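FOR IMMEDIATE RELEASE
4/15/25

Sasness is getting its lunch hour back: the Farkas food hall stays open, with free water and later nights

Hi everyone. I run the traders' office at the Farkas food hall, and I usually try to keep these releases to half a page. This one got away from me (sorry, editors, cut wherever you like), but I've been sitting on the news since before the holidays and I'm a bit excited!

The short version: the lease on the hall has been renewed for five years. All 19 stalls have been offered their spots again, and the owners, Pliltia, have agreed to the changes our traders and regulars have been asking for. The first ones start next week and the rest will be in place by September.

If you don't know us, we're on the lower level of the Skallum Centre in Sasness, down the escalators and past the key cutter. People come for noodles, burgers, dumplings, curries and a very good cheese toastie. We get office workers at noon, high school kids at half past three, and after that it goes a lot quieter than it should. That last part is what I've been losing sleep over.

Water was the most common grumble on the comment cards, by a long way. If you wanted a drink with your lunch you bought a bottle or you went upstairs to the washrooms and drank from your hands, and neither is much fun with a tray going cold. So we're putting in three refill taps, one at each end of the hall and one beside the high chairs. They're free, you don't have to buy anything, and you can fill whatever you've brought with you. 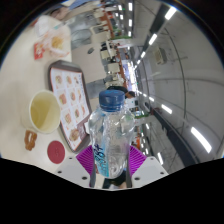
Clear plastic bottle with a dark blue screw cap, Farkas food hall.

The stalls will still sell bottled drinks. I had a few worried calls from traders on that one, and fair enough, drinks help pay the rent. Pliltia has agreed to drop the drinks levy for every stall from the day the taps go on, which I didn't think we'd get and which made for a pretty cheerful meeting.

Next up, the hours. We've been closing at seven on weeknights, and by half past six most of the grills are being scrubbed down. Starting next week, Thursdays and Fridays run until ten. Not every stall has to stay (some of our traders start prepping before dawn and I wouldn't dream of asking) but more than half have put their hands up, including the dumpling counter, so I know where I'll be having supper. 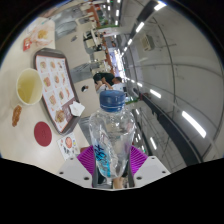
Water bottle and a dark brown food tray, Farkas food hall.

Seating is the bit I've fussed over most. We're adding 54 seats along the back wall where the old photo shop used to be, with wider gaps so you can get a stroller or a wheelchair through without everybody having to stand up and shuffle. There'll be a low counter for kids and a row of singles for anyone who wants to eat their lunch with a book and be left alone. I'm firmly in that second camp.
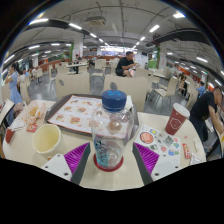
A bottle on one of the cream-coloured tables in the food court.

We're also sorting out the bins. The new stations take bottles and cans, food scraps and everything else in separate slots, with big labels at a height children can read. Deposit money from the bottles and cans goes to the Sasness breakfast program, and we'll post the total by the escalators each month.
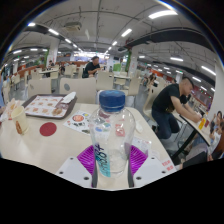

The building work will be done overnight, so the hall will be open every day right through. You might find a bit of hoarding near the photo shop end over the summer, and the back entrance will close for a short while when the new doors go in. Stall owners have the full schedule already and it's up on the noticeboard as well.

Reporters are welcome to drop by any weekday. Mid-morning is best, before the lunch rush, and I'm happy to introduce you to any of the traders who feel like a chat. Ask for the traders' office at the Skallum Centre information desk and they'll ring down to me.

ENDS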